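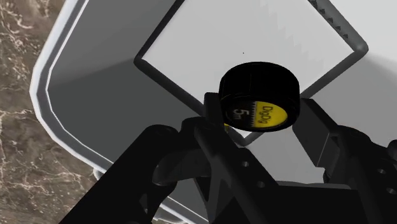
**What should be settled before we ask for a price on an arm and gripper?**
The list of objects it will handle, the largest and heaviest of them, and who will be looking after the thing in its second year. Prices come after that. A quote written without the object list is a quote for somebody else's cell.

## 4. Planning and budgeting

Section 3 covered floor space and power. Have your sketch from 3.2 at hand. If you skipped 3.2, most people do, and most people come back.

### 4.1 Write the object list

1. Open a blank sheet and give each object a row. Small hand tools count one by one, so a tape measure and a screwdriver get separate rows.
2. For each row, enter the widest grip, the narrowest grip and the weight. Weigh the object. Catalog weights are for shipping clerks.
3. Mark the surface: glossy, matte, rubbery, fabric. Glossy and round on the same row earns a star.
4. Note where the object gets picked up and where it gets put down. A basin, a bin or anything else with sloping walls needs its inside depth written next to it.
5. Strike out every object that is there because someone thought it would look good in a demo.

> **Note:** Keep the struck-out rows at the foot of the sheet. They return during the budget meeting, usually under a new name.

### 4.2 Rehearse in simulation first

A simulated run of the Sterley planner costs you computer time and some patience. A bent finger costs you a finger.

1. Load the counter and basin models closest to your own. Edit the rim height if it is off.
2. Load the objects from 4.1. Stand-ins are fine as long as size and weight agree with your sheet.
3. Run each object 100 times with the gripper you intend to buy, and again with the next one up in the price list.
4. Save the clearance report. Look at the wrist housing as well as the fingertips. Fingers reach into a basin quite happily; the part behind them is wider and has opinions.
5. Write the result beside each row.

> **Caution:** Simulated friction is generous. Treat a grip that barely holds in the planner as one that will drop things on your floor. Do not use a passing score to talk yourself down a gripper size.

### 4.3 Build the budget

The price on the front of the brochure is for the arm. The arm on its own is a very good coat rack. Use the worksheet in the Truduvwood download folder and fill in the lines below, in this order.

| Line | What goes in it |
|---|---|
| A | Arm and controller |
| B | Gripper, with mounting plate |
| C | Spare finger set |
| D | Stand, counter work, cable runs |
| E | Guarding and the safety review |
| F | Planner seats |
| G | Training days |
| H | Freight and unpacking |
| J | Your own staff hours |

There is no line I. It looked too much like a one, and a customer budgeted for it.

1. Price line B from the widest starred row in 4.1. The Hollis gripper is listed at $2,296 with its mounting plate. The Oken has a longer reach and is quoted on request, so request it early.
2. Enter line C even if it hurts. Spare fingers ordered with the gripper travel in the same crate. Ordered later, they take up to 6 weeks.
3. Get line E in writing from whoever will sign the safety review. A friendly nod in the hallway cannot be filed.
4. For line J, ask the people who will do the work how many hours they need, and enter the number they give you. Resist improving it.
5. Add the lines. Leave the total alone overnight.

> **Note:** Line H covers delivery to your dock. If your dock has stairs, tell us before we ship - we have met your stairs' cousins.

### 4.4 Decide what to buy now and what to rent

1. Rent anything you need for three months or less.
2. Buy the gripper and fingers. They wear to suit your objects, and rented ones have worn to suit somebody else's.
3. Hold off on the second arm until the first has run a full quarter. The price list is next revised in March, and a written quote holds until then.

### 4.5 Send the request

1. Attach the object sheet, the clearance report and the worksheet. PDF is fine for the last two. Send the object sheet as a spreadsheet, because we will sort it.
2. Put the name of one decision maker on the cover page. Two names doubles the emails and halves the decisions.
3. Address the request to Hrefna Hafstein in the planning office. She reads the object sheet first and will ask about your starred rows.

> **Caution:** Do not order counter work before the quote comes back. Stand height depends on the gripper, and stone tops are unforgiving about holes drilled 3 inches to the left.

If the total comes back higher than the worksheet, check lines D and J before calling us. Then go to Section 5, Receiving and unpacking.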